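Ullport sets new rules for desks and flooring in rented workrooms

September 13, 2019

Ullport's borough council has approved a revised standard for the furnishing of small rented workrooms, covering table surfaces, floor finishes and the minimum clear space behind a seated person. The standard applies to rooms let by the day or the month in buildings the council owns, and to private buildings that receive a refurbishment grant. It takes effect in November.

Under the existing rules, dating from the last revision of the letting code, a workroom had to be supplied with a table and chair "in fair condition". The phrase was not defined, and complaints about splinters, lifting edges and uneven joints were dealt with case by case. The new text replaces it with measurable limits. A table top must be at least 76 centimetres deep and free of raised fixings. Gaps between boards may not exceed 5 millimetres at any point along the joint, and the surface must be sealed on the upper face and on all exposed edges.

Light-coloured wood remains the preferred finish, as it was in the draft published for comment. Dark and high-gloss tops are permitted only where the room has a window on at least one long side. 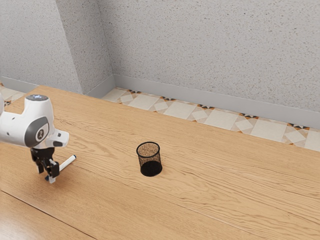 Tenants in the Skullar building have asked why the sealing requirement stops at tables when the shelves in the same rooms are bare softwood and mark just as easily. The point was raised in a written response to the draft, which also said that monthly tenants were being charged for stains on furniture that had never been sealed in the first place. The council's reply states that shelving will be considered separately and that no deductions for staining may be made from deposits on unsealed tops once the standard is in force.

Floors are treated in a second section. Tiled floors may stay if the tiles are fixed, level and slip-rated for dry use. Carpet tiles must be replaced when worn to the backing. Where a room has a projecting column or pipe casing, the distance from the table edge to the projection is to be measured at its nearest point, and the clear space may not be made up by turning the table at an angle.

Landlords receiving grants will have to keep an inspection sheet for each room. Inspections are required every 6 months and after any change of tenant in a monthly let. Sheets are to record the width of the widest joint in the table top, any movement in the boards and the condition of the sealant.

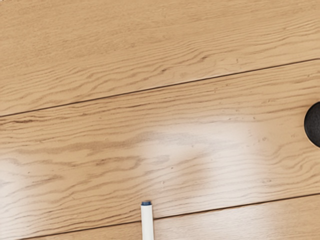 Measurements are to be taken with a feeler gauge at both ends of each joint and at the midpoint, with the heating at its normal setting. Readings taken within 30 days of resealing will not be accepted, as fresh sealant can bridge a gap that later reopens.

Two suppliers, Mellura and Priedītis, submitted sample tops during the comment period. The council has not named a preferred supplier and says any product that meets the limits may be used. Existing tables which fail on joint width alone can be filled and resealed. Those that fail on depth must be replaced when the room is next relet.

The full text of the standard, with the inspection sheet, can be read at the letting office during opening hours. Applications for grants under the old wording close at the end of the month.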